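# Can a Machine Tidy a Room Yet? Report on Our Term Project

Zakhar Derkach and Gyu-bin Jin
Course: Work and Machines, second-year project
April 16, 2020

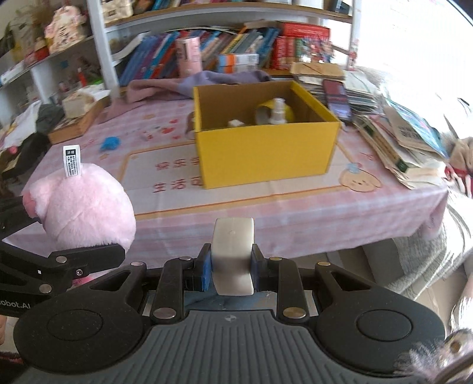 We chose this topic after an argument in the dormitory kitchen. Gyu-bin said that in a few years no person will wash a cup or fold a towel by hand. I said that I have heard this sentence since I was a child, and I still wash the cups. Our teacher told us that an argument is a good start for a project if both sides agree to be measured, so we agreed.

The question of the report is simple: can machines do household chores and shop-floor chores now? We did not want to answer about the future. We also did not want to write about machines which do only one thing, for example a dishwasher. A dishwasher is very good, but a person must still carry the plates to it and put them in the right way. It is this carrying and putting that interested us.

## 1. What we did

The project had three parts.

First, we read what we could find in the library and on the pages of companies and laboratories. Gyu-bin read the technical papers and I read the newspapers and advertisements. Second, we visited two work places: the Tollance warehouse, which packs small household goods for mail order, and the Waltum laundry, which washes for hotels. Third, we did a chore trial by ourselves, with hand-held grippers in place of our fingers. The idea was to feel which part of a chore is difficult for two jaws, even when a human brain and a human arm are behind them.

The third part was Gyu-bin's idea and it became the biggest part of our work. In the first plan it had only one paragraph.

## 2. Why the grippers

When a robot fails to put a toy into a box, there are many possible reasons. It did not see the toy. It saw the toy but judged the distance wrong. It planned a path through the side of the box. Or everything was planned well and the fingers were simply too poor for the job. From outside all these failures look almost the same: the toy is on the floor.

If a person holds the gripper, most of these reasons go away. The person sees well, knows what a toy is, and has many years of practice with boxes. What is left is the hand. So if a chore goes badly with a person behind the gripper, we can say that the hand is at least a part of the problem. If the chore goes well, then the missing part must be somewhere else – in the seeing or in the deciding.

We know this is not perfect. A person also feels the weight and the slipping through the handle, and a robot may not feel this at all. We come back to this in section 5.

## 3. The chore trial

We made a list of small chores that belong to tidying a table and packing a box. They were: pick up one object and put it into an open box, move a pile of papers, close a box, fold a small cloth, hang a cloth on a chair, open a bottle, and wipe a surface. For every attempt we wrote down if the result was good enough that we would leave it so in our own home. This is a soft rule, but we could not find a better one. Gyu-bin judged my attempts and I judged his.

We wrote down 158 attempts in total. In 153 of them the object left the table, so the first grasp was nearly always possible. This surprised me, and Gyu-bin was very pleased. But our notes for the second half of each chore are less happy.

**Hard objects with a plain shape.** These are easy. You close the jaws, you lift, you put it down. After a little practice we talked about other things during this work. The only trouble was objects wider than the opening of the jaws, which must be turned first to find the narrow side. A person turns them with the fingers without thinking. With one gripper you must push the object against something, and with two grippers you can hold it with one and turn it with the other.

**Soft toys.** Also easy, more easy than we expected. A soft thing forgives a bad grasp. You can take it by the side, by the middle or by a corner, and it will come. Letting go was a small problem, when the jaws were deep in the fluff.

**Bottles.** Picking up is fine. Opening is another matter. The turning of a cap needs to hold, turn, release, go back and hold again, and every time you go back you can push the bottle over. I managed it more slowly than my grandmother would, and she has bad hands.

**Papers and books.** One book is fine if its edge hangs over the side of the table. A book lying flat in the middle is difficult, as the jaws cannot go under it. One sheet of paper lying flat was the worst object of the whole trial. I slid it to the edge of the table and took it there, but this is a trick, and somebody must have the idea of the trick.

**Cloth.** Here most of the bad results were written. To grasp a cloth is no problem. To grasp it by the corner, and then to find the other corner, is a big problem. When you lift one corner the cloth becomes a new shape each time. We folded 11 cloths in a way we would accept, and for some of them Gyu-bin accepted only after discussion.

## 4. The two visits

### Tollance

The warehouse has a moving line and a machine with a suction cup that takes boxes from the line and puts them on a pallet. The boxes have only 2 sizes. The shift leader told us that the machine is reliable and does not complain about its back. When we asked if it could also pack the goods inside the boxes, he laughed and took us to the packing tables. There people put mixed items together: a brush, a candle, a bag of clips, whatever the customer has ordered. The items change every week.

He said the company had tested a picking arm from a supplier called Selvanayagam in September. It worked for many items. For thin plastic bags and for things that roll it needed help, and the help must come from a person who was then standing next to the arm and waiting. In his opinion a person who waits for a machine is more expensive than a person who packs. They gave the arm back after the test period and they may try again with a newer one.

### Waltum

At the laundry there are big machines for ironing and folding sheets, and they are faster than any person can be. But each sheet must be given to the machine by its corners, and this is done by hand. Two women stand at the front of the machine, find the corners in the wet pile and clip them in. We watched this for a long time. After our own trial with cloth I had much respect for them. One asked me why I looked at her hands so seriously, and I explained about the grippers, and she offered to let me try a sheet. I was bad at it also with my own fingers.

The owner said that feeding machines which find corners are sold already, but for his size of business the price is too high.

## 5. Discussion

We started with two opinions and we still have two, but they are closer.

Gyu-bin's reading of the trial is hopeful. He points to the first grasp. If two simple jaws can lift nearly everything on a normal family table, then we do not need to wait for a perfect mechanical hand with five fingers. The hardware is good enough for much of tidying, and the rest is a matter of learning. He thinks that machines can learn by many recorded examples of people doing chores, in the same way that they learned to recognize pictures.

My reading is more careful. In the trial the small decisions were ours. Which toy first? Is this paper trash or homework? Should the book stay open, because somebody is reading it? When my mother says "clean the table", she does not say any of this, and she is angry if I do it wrong. A machine in the home needs to know the home. At Tollance the suction machine works since somebody has prepared the world for it, with boxes of known size in a known place. Nobody prepares a kitchen in this way.

We both agree on the point about feeling. Many times in the trial I knew that an object was slipping before I could see it, by a small movement in the handle. I closed the jaws harder and the object was saved. A robot that only looks would notice later – maybe too late for a glass.

We also agree that speed is a smaller problem at home than in a shop. If a machine needs the whole night to tidy the living room, and it is quiet, we would both be satisfied. Mr. Pludlow, who runs the repair shop below our dormitory and heard very much about this project, does not agree. He says a slow machine is a thing you fall over in the dark.

## 6. Weak points of this report

We were only two persons, and we became better during the trial, so the late attempts look better than they should. We did the easy objects first, which makes the comparison less fair for cloth. A next group should mix the order.

Our rule "good enough for our own home" depends on the home. Gyu-bin's standard for a folded towel is much higher than mine.

We visited only two companies, and both showed us what they wanted to show. The opinion about the picking arm is from one side only. We wrote to Selvanayagam with our questions and did not receive an answer before the date of this report.

## 7. Answer to the question

For the shop floor: yes, where the objects are few and always the same, and partly where they are mixed. For the home: the picking up is close, the folding is far, and the deciding is farther than both. Gyu-bin asks me to add that he would write "closer than both" for the deciding, and that he will explain his reasons in the oral presentation.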